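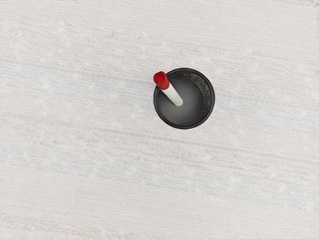 Red-capped stick in a black cup on woven cloth, seen from overhead in the Muvbridge simulator.

Muvbridge puts tabletop practice within reach of small shops

If you've been reading this newsletter for a while, you know I have a soft spot for simulators that do one thing and do it properly. Muvbridge is my new favorite of that sort. It's a software kit for building and testing small pick-and-place jobs on a tabletop, entirely on your own computer, and I have spent far more evenings with it this month than I planned to.

The kit comes from Clostby, a small outfit that used to make lab training software, and you can feel that history in the way the thing is laid out. You get a library of ordinary objects (cups, pegs, markers, small trays), a set of surfaces to put them on, and a scene editor that lets you drag everything into place and then shuffle it with one key. Hit the key again and you have a fresh layout. I must have hit it a few hundred times the first night.

The starter pack has 19 exercises, and the cup-and-stick one is where I'd send anybody first. A thin stick in a round cup sounds like the easiest thing in the world! But from straight overhead you mostly see the rim and the floor of the cup, very little of the outside wall, and the stick leans across the opening at a slant. Your vision code has to work out which end is up and how far it sticks out over the rim. Mine was happily finding the red cap and getting the angle wrong for two days.

What impressed me most is the surfaces. A lot of cheap simulators give you a flat gray plane, and anything you train on it falls over as soon as it meets a real table. The woven cloth in Muvbridge has fine ribbing, faint streaks of color and little bright specks scattered through it, and those specks gave my first detector fits. It kept reporting tiny objects all over the place. Annoying at 11 at night, but exactly the kind of trouble I'd like to find before any hardware is involved.

Aiguo Xie, who runs the training bench at Hernomwood and has been using the kit longer than I have, had a good tip for this. "Start with the busiest cloth you can find in the menu," he told me. "People save it for last and then they have to redo everything." He batches his layouts overnight, 2,000 at a time, and goes through the failures over breakfast. I copied the habit and it works nicely, although my older desktop runs warm enough that I've moved it out of the bedroom.

Some notes for those who want to try it. Setup took me most of a Wednesday evening, and the slow part was the graphics driver, so update that before you begin. The manual is short and readable. The export tool writes out images along with the position of every object, and you can pick which labels you want, so you don't end up with a folder full of things you'll never open. There's also a Sveinbjörnsson plug-in for people who already keep their planning code in that toolkit. I don't, but a reader wrote in to say it loaded on the first try.

Now the gripes. Lighting is limited: you get soft, even light by default, very pleasant to look at, and the controls for anything harsher are buried three menus deep. I'd love a simple slider. Stacking is still shaky too, and cups placed inside other cups sometimes jitter until you restart the scene. Clostby says a fix is coming in July. And the undo button only remembers 8 steps, so save often if you're fussy about placement like I am.

The price is $80 for a single-seat license, with the starter exercises included. The trial version has the full scene editor and leaves out only the batch runs, which is plenty to find out if you like it. For a school club or a one-person shop working up to a first arm, I think it's a lovely way to get going, and I've already renewed my own seat.

Next issue I'll write up the tray-sorting exercise, where I'm currently stuck. If you've gotten past it, please send me your grasp settings!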